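Odon Litter Scooping Set: Data Card

Version 3
Maintained by the Zarko manipulation group
License: see LICENSE.txt in the root folder

Summary

Odon is a set of teleoperated episodes in which a tabletop arm works a slotted scoop through a tray of granular litter. It contains 795 episodes. Version 3 replaces the free-text operator notes with fixed labels and drops all episodes recorded before the Gisler rules were adopted in March.

Gisler recording rules

Every episode in this release was checked against the rules below. Contributions that break one of them are returned without review.

Start the recording with the arm still. Hold for 3 seconds.
Keep the scoop inside the tray outline during the stroke. Crossing the rim is allowed only on the way to the bin.
Do not press the blade against the tray floor. If the arm stalls, stop and label the episode "stall".
Level the litter by hand between episodes, with arm power off.
Replace the litter after 100 episodes, or sooner if dust collects on the lens covers.
Do not trim failed episodes. A spill is a result and gets its own label.

Anyone inside arm's reach must have the stop button in hand. This applies to resets as well — most of our near misses were logged during resets.

Folder layout

episodes/ joint states and stereo video, one folder per episode
labels/ one CSV per recording block
calib/ stereo calibration, repeated for each block
tools/ loader and rule checker

Run the checker before opening a pull request. It reads joint states and labels only, so the rim rule still has to be checked by eye.

Workspace

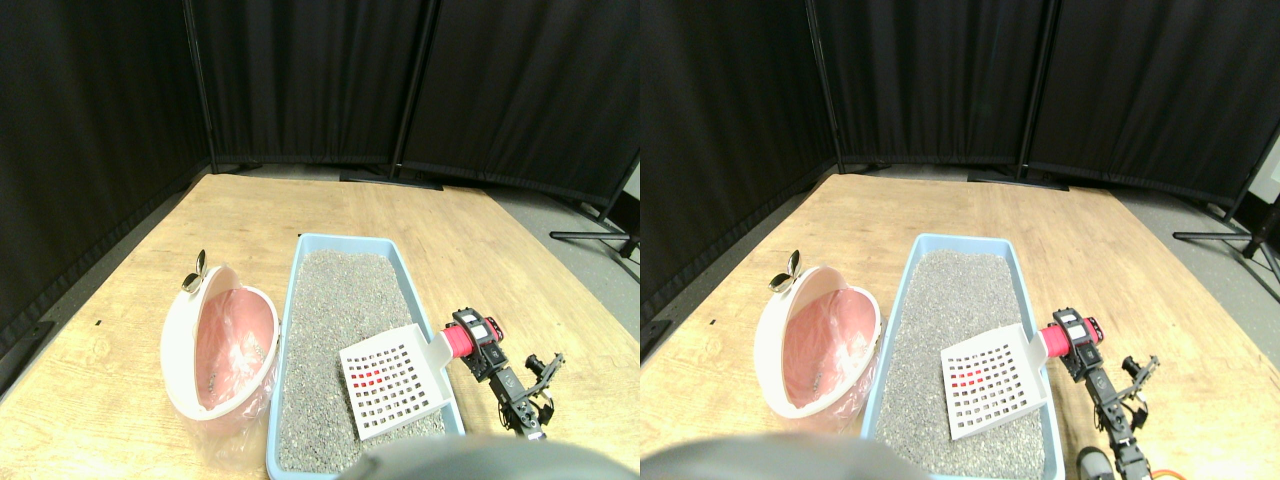
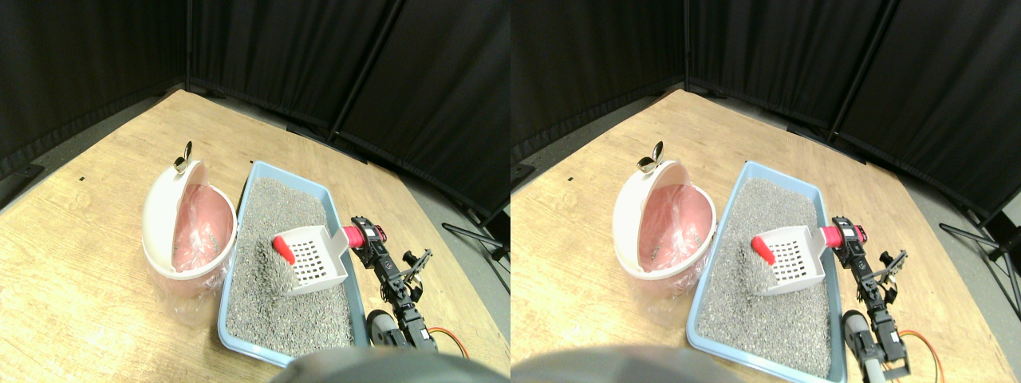

Stereo pairs, light blue tray with gray litter, slotted scoop over the tray.

Keep the bin on the same side of the tray for a whole block. Moving it mid-block invalidates the calibration check and splits the block in two.

Known issues

Timestamps in 12 episodes drift by roughly one video frame. They are listed in labels/drift.csv. Loader versions older than Cloltemness skip that file silently.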